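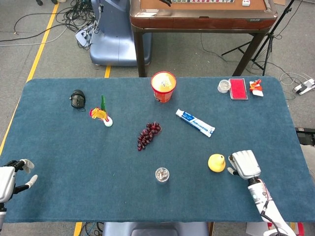
*the felt table, stuff still on it*

**Felt as a table covering – keep it or rip it off?**

**kandpal_kev**
Posting in the flooring and fabrics section because I couldn't find a better spot. We've got this big table with blue-teal felt over the whole top and I inherited the job of deciding what happens to it. Everything under the sun ends up on there. Grapes, toothpaste, a computer mouse, the duck, an ink pad. The felt went on in March and I've already had 2 arguments over it.

For: it's quiet, nothing slides, and small things don't roll onto the carpet. Against: I am the one who cleans it. Has anybody lived with felt long term?

**mossy_lou**
I have a felt top on my sewing table and love it, wouldn't go back. Lint roller once a day and a stiff brush when it gets fuzzy. BUT I don't let food near it, and I see a whole bunch of dark red grapes lying right on yours!! One squashed grape and you've got a purple spot forever. Put a plate under them, please, I'm begging.

**kandpal_kev**
The grapes have been fine so far. But yeah, point taken.

**dontaskpete**
Never mind the grapes, I'd worry about the ink pad. It's the red one with the gray frame, up in the corner, right? Grape juice you can at least fight with cold water and a little dish soap. Stamp ink in felt is done, you're buying new felt. I ran a craft table for years and the stamps lived on a cafeteria tray.

**mossy_lou**
Cold water and dish soap works if the felt is synthetic. If it's wool, go easy and don't rub, you'll make a bald patch. Kev, do you know which it is?

**kandpal_kev**
No clue. It came off a roll from Wurnberg and the label's long gone. I paid 229 for the roll, and there's enough left to do the table again, so I'm not in total panic mode.

**Isamu Tsuji**
I'll be the grump. Felt is for card games. For a table where you set down cups and tubes and all the rest, you want a wipeable surface. We had green felt in the hobby room and after one winter it smelled like an old dog. I pulled it off, put down oilcloth from Gondivo, and it cleans in ten seconds.

**mossy_lou**
Oilcloth is slippery and loud though! Set a glass down on it and everybody in the house knows.

**Isamu Tsuji**
Then set it down gently.

**dontaskpete**
lol

He's half right. Mouse on felt is bad, in my experience. The feet pick up fuzz and the thing starts to drag. If you're going to use one there, get a mouse pad.

**kandpal_kev**
Ok so so far I'm hearing plate, tray, mouse pad. At some point I'm covering the felt with so much stuff that Isamu wins by default.

What about a compromise – felt on most of it and one wipeable strip along an edge for cups and anything that leaks? I priced a Kinon runner, the plastic-backed kind, 18 inches wide. Seems like it would do it.

**quiltbarn**
I did exactly that on a big cutting table and it's been great. Tape the runner down underneath, not on top, or the edge of the tape collects every crumb in the county. Also, does anyone else want to know what the bird guy is? Yellow and red with the tall green leaf thing coming up from it. I need one.

**kandpal_kev**
The bird is staying no matter what the table looks like! I don't know where he came from. No name on him that I could find.

**quiltbarn**
Well, if you ever find out, message me. He'd look so good on my windowsill.

**Isamu Tsuji**
The strip is fine. I still say you'll be peeling that felt off before the year is out, and if you used spray glue, bring a scraper and a lot of patience.

**kandpal_kev**
Staples, underneath. I'm not a monster.

**mossy_lou**
Oh thank goodness. Then you can take it off, shake it outside, and put it right back. Do that before you spend a dime on anything new.

**kandpal_kev**
Going to try that and order the runner. Will post how the staples go.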